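Grullia open day, and why I came home with a jar of pickled samphire

I'd been meaning to go to the Grullia open day for years, and every April something gets in the way (last year it was the boiler). This time I put it on the kitchen calendar in red pen and told my sister she was driving. We left at seven, got stuck behind a caravan, and rolled up to the gates just as they were putting the cones out.

If you don't know it, Grullia is a salt works on the estuary, still making sea salt in open pans. Entry was free but parking was 7 pounds, cash only, and my sister had to empty the glovebox to find it. Worth every coin!

We joined the first tour with Ljubica Pavlović, who has been raking salt there for 11 years and has the forearms to prove it. She started us at the sluice, where they let the spring tides in, and then walked us along the settling ponds at a cracking pace. It was blowing a gale. I had the wrong coat on and my notes are mostly smudges, but I did write down that the oldest pond is called Climent and the newest one is Wuritz, after two of the families who dug them. There used to be a third, Vasiliauskas, but it silted up and it's all reeds and warblers now.

The pan house was my favourite bit. You go in out of the wind and your glasses steam up straight away, and there's this lovely low bubbling from the pans and a smell like the inside of a mussel shell. Ljubica let us each have a go with the rake. It's much heavier than it looks, and you have to pull slowly or the flakes break up and end up as cooking salt (mine are all cooking salt, sorry to whoever buys them). She reckons you can hear when a pan is ready. I couldn't hear a thing, but my sister swore she could. 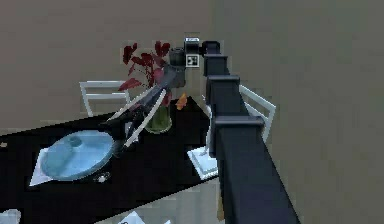
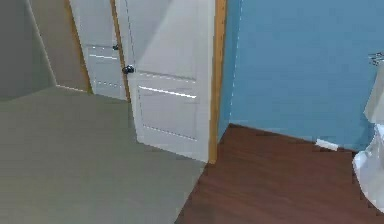
Lunch was in a tent by the weighbridge. Baked potatoes, salted butter, and a crab soup that had sold out by the time we'd finished dithering. The potatoes are boiled in brine first so the skins go white and crackly, and I've tried it twice at home since with no luck at all. I think my pan's too small.

Afterwards there was a tasting table, which I'd thought would be a bit silly. Salt is salt, surely? Well, no. The winter flakes were softer and almost sweet, and the smoked one tasted like a bonfire and I could have eaten it on its own. I bought a 200 gram bag of the winter and a jar of samphire, and my sister bought so many fudge bars that she was given a box to carry them in.

One grumble: the loos are a long trudge from everything, across gravel, and the sign points the wrong way. Wear boots, take cash and get to the soup early. They're doing an evening walk round the reeds next, for the warblers, and I've already put our names down.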